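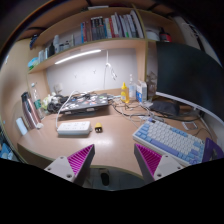

One of the desks, seen between the fingers of the hand-held gripper, with the yellow adapter and the white power strip beyond.

Gerkus Good Practice Strand: progress report to the Unden fund
10 April 2023

Thank you for your patience with this report, and for the kind comments you sent back on the last one, which we passed round and which cheered everybody up a good deal. The strand has reached the stage where the draft code of practice for recording in lived-in rooms is being used every day, and I am glad to say it reads quite differently from the version you saw in September.

You will remember that we set out to write down how people should behave when they take a hand-held gripper into somebody's room and record ordinary jobs for robots to learn from. The code now has 11 rules, down from a much longer list that our collectors told us (politely, but firmly!) they could never keep in their heads. We have 909 recordings made under it so far, from the Hladun and Skakgate sites together, and all of them have been through the first check.

The rule that has caused the most talk is the one on leaving things as they are. Our early draft asked collectors to clear a desk before starting, and the recordings that came back were lovely and neat and of rather little use, as few people live like that. The rule now says that cables, bottles, books and stickered laptops stay where their owner keeps them, and that only the thing being handled is moved. Medicines, letters and anything with a name or address on it are the exception and go in a drawer first.
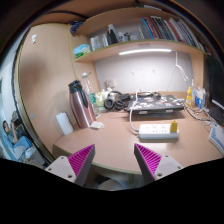
Power strips and adapters have a rule to themselves, and I suspect it will be the part other groups borrow first. Any strip used in a recording has to be unplugged at the wall, and the collector says so aloud at the start so that the checker can hear it. Adapters are handled by the body and never by the prongs. We also ask that drinks are kept away from the strip, which sounds like something one's grandmother would say but did need putting in writing.

Consent has taken longer than we planned. The form used to cover only the person who lives in the room, and we now ask everyone who may be present to agree before recording begins, including anyone sitting or resting out of the way of the work. They may change their minds afterwards, and we have promised to remove a recording within 4 working days of being asked. The wording for shared rooms is still a bit clumsy and we would welcome your thoughts on it.

On money, we are within budget apart from an overspend of 300 pounds on printing, mostly the pocket cards, which everyone wanted once they had seen one. We hope to cover it from the travel line if you are happy with that.

Next comes a second round of checking at Skakgate, where two people will mark the same recordings separately and compare notes. After that we will tidy up the glossary and send you the full draft, with the consent form attached.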